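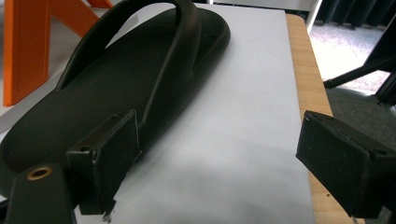
Most of what we buy now can't be repaired, and I think we gave that up too easily. I don't mean cars or washing machines, where people at least still argue about it. I mean the cheap, ordinary stuff: umbrellas, desk lamps, backpacks, shoes. Take a plain black flip-flop with a thick foam sole and a wide thong strap. When the strap goes on one of those, the whole sandal goes in the trash with it, and so does the other one, which may be perfectly fine. I have never met anyone who took a flip-flop to be fixed. I have met plenty of people who own three pairs.

When I was growing up in Plerkport there was a shoe repair shop on the main street called Gatti. It had one window and a bell on the door, and it smelled of glue. My mother went there twice a year with a bag of everybody's shoes. She would no more have thrown out a pair with worn heels than she would have thrown out a coat with a missing button. The shop closed, and there is a phone store there now. The phone store doesn't fix phones. It will send yours away for you if you don't mind waiting.

The usual answer is that repair costs too much. Last May I took a pair of winter boots to Cotier, the one place left that I can get to by bus, and was charged $26 for new heels and a stretch of stitching. The boots had cost me $100. I could have bought a different pair on sale for $40 or so, and a friend told me I was foolish not to. Maybe I was. But those boots had already lasted 4 winters, and I don't believe the sale pair would have made it through two.

Price is only part of it anyway. The bigger part is how things are put together. Glue has replaced screws and stitching almost everywhere. My Bustuleo desk lamp has a switch that stopped working after a year. There is no way into the base without breaking it. I know this from breaking it. The switch inside was a tiny thing, the sort of part that sells for less than a cup of coffee, and I couldn't have put the lamp back together even if I had found a new one.

I would like two changes, and neither is very grand. First, anything sold with a part that wears out should say on the label whether that part can be replaced, and by whom. Let people choose the throwaway version if they want it - I sometimes would - but tell them. Second, towns should stop treating repair shops like any other storefront when it comes to rent and fees. We find money for parking. We could find some for a person who resoles shoes.

I am told younger people don't care about this. My niece took a sewing class at the library last year, and the waiting list was longer than the class. She patched a jacket of mine at the elbow in a blue that doesn't match. I wear it to work. Two people have asked me where I bought it, and one of them wanted to know whether the class was running again. It is, but the list is full.

Mariann Kun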